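Mirkel Finger Set for Small Desktop Arms

Printed replacement fingers for hobby and classroom arms with servo-driven grippers
Made by Lonholm
In stock, ships in 3 working days

Overview

The Mirkel is a tapered, ridged finger set for light picking. It replaces the flat jaws that come with most kit arms. The narrow tip gets in between parts that sit close together, and the ridges give some hold on rounded or slippery items. The set bolts to the existing gripper bracket with the screws supplied.

Which set to choose

We sell three finger shapes for the same bracket.

Mirkel: tapered and ridged. Small parts, blocks, caps, soft toys.
Parsa: wide and flat with a rubber face. Boxes, cards, anything with two parallel sides.
Ernar: hooked tip. Lifting by a handle or loop.

If you only want one set, buy the Mirkel. The Parsa holds flat-sided parts more squarely but is clumsy on a crowded table. The Ernar does one job.

Specifications

Material: PLA, gray
Layer height: 0.2 mm
Maximum opening: 39 mm
Weight per pair: 19 g
Mounting: four M3 screws, included
Tested to: 3,000 open and close cycles on our bench arm

Bench notes

Effie Skinner ran all three sets on the same arm with the same servo settings. Each set made 20 picks of each test part from a paper-covered table. The Mirkel missed one pick on the rounded block and none on the bottle cap. The Parsa missed four on the rounded block, mostly by pushing it away as the jaws closed. The Ernar was not scored on either part.

Lower the gripper slowly for the last few millimeters. The tip reaches further down than a stock jaw, so old saved positions will press into the table. Re-teach your lowest point before running anything unattended. 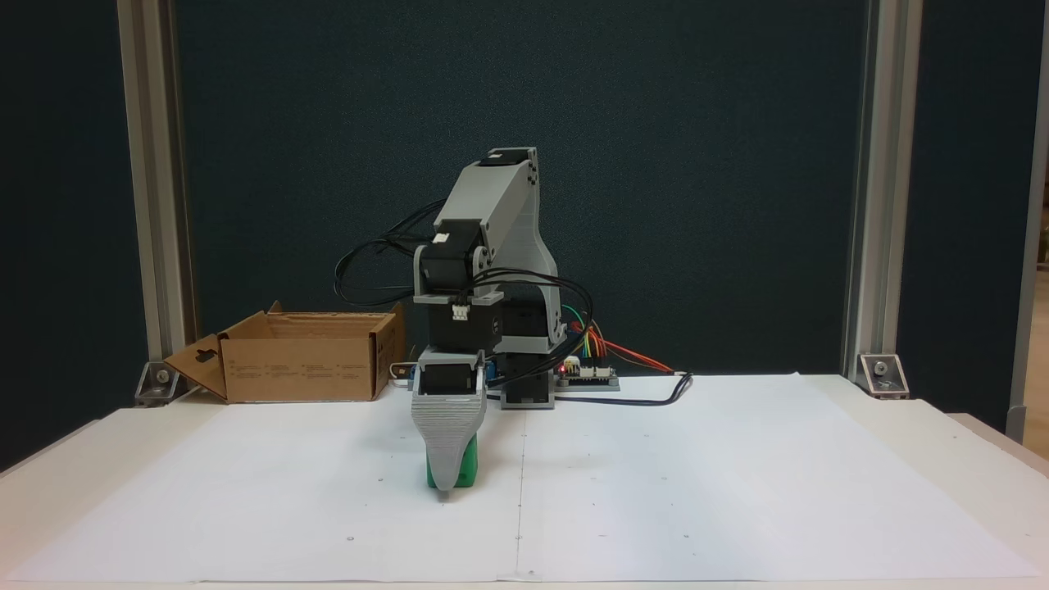 Mirkel finger on the bench arm, holding a green object against the paper.

Fitting

Power off the arm. Remove the old jaws and keep the spacers. Fit the new fingers with the spacers on the outside, tighten by hand, then check that the tips meet before the final quarter turn. Set the closed position again in your controller software.

In the box

One pair of fingers, four screws, one hex key, fitting sheet.

Questions about fit: write to Senga Kerr at the Lonholm parts desk with your arm model and a photo of the bracket. Spare single fingers are sold separately.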